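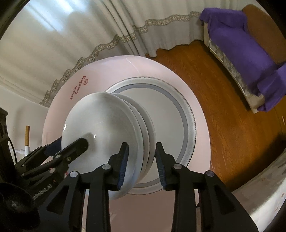
Can I top up a Hinditach prepaid number from a Brencombe account? Only if the number was issued on or after the June renumbering; older ones have to go through the Nolte gateway, which is slower and has opinions.

Datasets > Telecom > Prepaid top-ups > README

# Prepaid top-up records

A table of mobile recharge attempts across three carriers: Hinditach, Brencombe and Clalla. One row per attempt, including the ones that failed, which is most of the fun. There are some 700 rows and 21 columns, four of which I would call useful.

## Columns worth reading

- `carrier`: lowercase name. Clalla was spelled two ways in the source and now is spelled one way.
- `prefix`: first 3 digits of the number. The rest has been dropped and I don't have it either.
- `amount`: face value of the top-up in local currency, before fees.
- `gateway`: `direct` or `nolte`.
- `status`: `ok`, `failed`, `pending`. A row marked `pending` after 90 minutes will stay pending until the sun burns out. Treat it as failed.

## Known problems

Nolte stamps its rows in its own time zone, and the offset moved once during collection. Compare times within a gateway only. Brencombe reports bonus credit as a separate top-up with amount 0, so filter those before you average anything. Clalla returns `ok` for numbers that don't exist.

## Loading

The file is plain CSV, UTF-8, comma separated. Read `prefix` as text or you will lose the leading zeros and write to me about it.

## License

Use it for whatever you like. Please don't quote the Clalla success rate.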